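Reviews | Research Tools | Manipulation

The Clonari hand-held gripper was assessed in April by Bhavana Poojary and Mohandas Amin as a means of recording demonstrations for policy training. The method under review is simple: a person performs the task with the gripper in hand, and the recordings train a robot arm that was never present.

Our team gathered 486 demonstrations of a cup placement task. Of these, 359 passed the filtering step and were used for training. The resulting policy performed well on tables like those used in recording and less well on dark or glossy surfaces. Adding more recordings of the same table did little to close that gap.

The matte black fingers stand out clearly against pale wood, and this helped when estimating how far the jaws were open. Operators found the grip comfortable, although the trigger became stiff in longer sessions. The manual is thin on calibration.

We recommend the tool for laboratories with a modest budget. Groups planning 4000 recordings or more should order spare fingers at the outset. 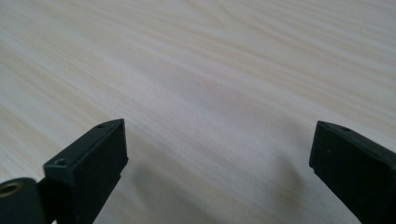
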